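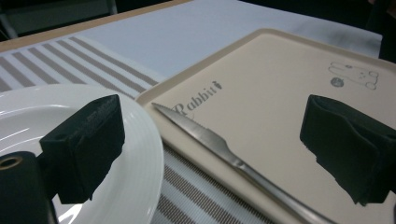

Figure 1. White plate and cream "Rabbit" tray on the tabletop.

3.1 Place-setting layout

The purpose of this part of the project was to find a table layout that leaves enough free surface for serving dishes. Gervásio Pimentel measured the table and Daiane Seixas recorded the positions of the tableware. The table assigned to us is 610 mm deep. Distances were taken with a steel rule from the front edge.

Two items were used in the first layout: a round white ceramic plate with a raised rim, and a rectangular tray with rounded corners and a slightly raised lip. The tray carries the word "Rabbit" with a small carrot after it, and a line drawing of a rabbit farther up. We used the lettering as the direction reference for the tray, so that a rotation could be noted without marking the tray itself.

In layout A the tray was set to the right of the plate at an angle. In layout B it was set parallel to the front edge, with a gap of 104 mm to the plate rim. Layout B left a clear strip 300 mm deep along the back of the table. Layout A left a smaller strip of uneven depth, and a serving dish could only be placed at one end of it.

Layout B was kept for the September trials. The cup position had not been fixed at the time of writing and is treated in section 3.2.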